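Hat storage: wire forms or flat stacking?
Board: Storage and Care > Headwear
Page 1 of 1

Randier66
I have a shelf of soft cotton hats, mostly bucket hats and caps, and they come out of the drawer creased. I am considering wire hat forms in place of flat stacking. The ones I have seen are a dome of curved rods over a ring base. Does the open cage mark the crown fabric over a few months? Shelf depth is 200 mm, so a solid block is not an option.

E_Skov
I use one of these forms for soft hats. Mine has a post between the ring and the dome, so the hat sits clear of the surface. The rods are thin and feel rubbery, and they grip cotton well enough that the hat does not rotate. I work on a sheet of white foam, which stops the base ring sliding.

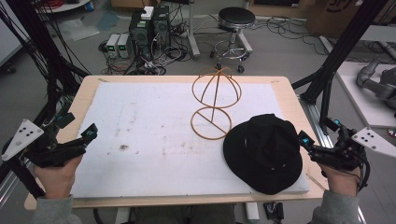

Form and bucket hat, not fitted.

On marking: a light cotton will show a faint ridge where the rods cross if it is pulled down hard. Set it down loosely and the ridge does not form. Unlined hats are worse than lined ones.

tokport_dan
Disagree on the foam. It compresses under the ring, the form leans, and the hat dries with a lean as well. It also holds stains, and yours has a few. A bare hard tabletop is better. If the ring slides, put a rubber band round it.

E_Skov
The load is one cotton hat. I have not measured any lean. The stains are on the foam and have not transferred to fabric so far, but I accept the point for pale hats and would put a clean cloth down first.

Randier66
Is the bucket hat meant to go on with the brim turned up or down? And do you treat a cap the same way?

E_Skov
Brim down for the bucket hat. Put the crown on first, centre the top seam over the crossing point of the rods, then work round the brim with the flat of the hand. Do not pull at the eyelets. They are the weakest part of a cheap crown and the fabric tears at the rim.

A cap is less forgiving. The brim is the heavy side and the cap tips forwards unless the back is seated well down.

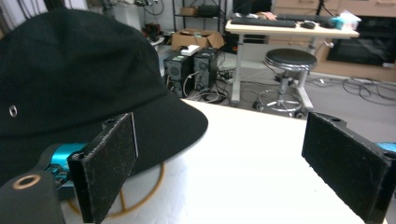 Reading time for this thread: 3 minutes

The cap there is matte black fabric. Check the seams across the crown before you leave it. If they run straight, the cap is seated. If they twist, lift it off and start again.

zarnulero
Forms are unnecessary for caps. Nest them, brims all facing the same way, crowns pushed up from inside, in a box with a lid. I have stored caps like that since I moved here and the crowns are fine. For bucket hats I would agree with the form, as the crown has no structure of its own.

tokport_dan
Nesting works until you want the one at the back. It also stretches the sweatband on the outer caps.

zarnulero
Then keep fewer caps.

Randier66
Nesting is out, the shelf is too shallow for more than a couple. Does anyone know the diameter of a typical base ring? The Sveinbjörnsson listing gives the height and nothing else.

E_Skov
Measure your hat and not the form. Mine takes up to a 55 cm head size without strain. If the fabric is tight over the dome, the form is too big. Check the ring against your 200 mm before you order, and remember the brim will project past it.

Randier66
Brim can overhang the shelf by a little. I will order one on Saturday and try it with the black bucket hat first. No foam to begin with.

tokport_dan
Correct decision.

E_Skov
Post the ring measurement when it arrives.

Thread views: 1071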